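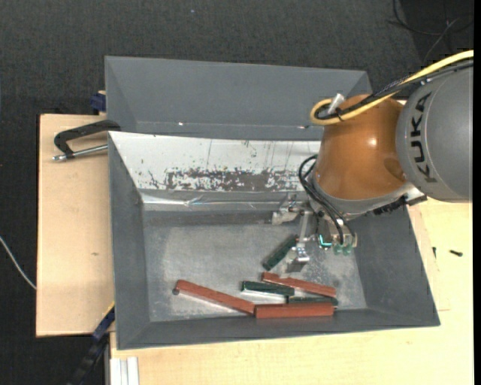

The sorting hall in Flivcombe was the reason I made the trip, and it was the last stop of the open day. Visitors came in groups of 12 or so through the packing side first, so when we reached the blocks I already had paint dust on my shoes and a paper cup of very strong tea. I expected shelves and many small boxes, as in a toy shop. It is much simpler. There are big open gray bins, one behind the other, with pale wood all around them and the blocks in the front one, and the floor of the front bin is scuffed and cloudy from use. When I looked in, there were long blocks in dark green and brick red, and the whole back left part had nothing in it. I liked these two colors at once. They are the old colors of the Marty set, which I had as a child, and I did not know that they are still made.

Marty is the name of the building set, and Sirberg is the firm. The firm started in Clemberg and moved to Flivcombe when the first building became too small. The old building is still there, but now it is a furniture store, and I did not visit it. The bus from Clemberg takes a little more than an hour. I recommend to sit on the left side, where you can see the river for most of the way.

The day began in the saw room. The machines were stopped for the visit, which was a pity for me, but a pleasure for the parents with small children. A man with ear protectors around his neck showed us how a plank is marked before the cut. He passed one raw block from hand to hand. It was warm from the hands when it came to me, and it smelled like a new pencil.

Then came the paint room. We could look only through a window, and my group was in front of it for maybe two minutes, so I cannot write much. There is a color card on the wall next to the door with all the colors the firm has used. The green has the number 697 and the red has 759. I wrote them down because I want to repair my old set - three of my blocks were left outside in the rain one summer and lost their corners and most of their paint.

After the sorting hall you come directly to the shop, as always in such places. The big Marty box has 120 blocks and it is heavy, so think about this if you travel by bus. I bought a bag of single blocks from the table near the door. These are seconds, with small marks in the paint, and they are sold much cheaper. You may choose them yourself, and I took mostly green.

Some practical notes. The entrance is free, but you must reserve a time. The hall is cold in January and you should keep your coat on. There is one toilet, behind the shop. The next open day is in July, and I was told that the saws will be running then.

Written on 21 January 2018, with a few green blocks on the desk beside me.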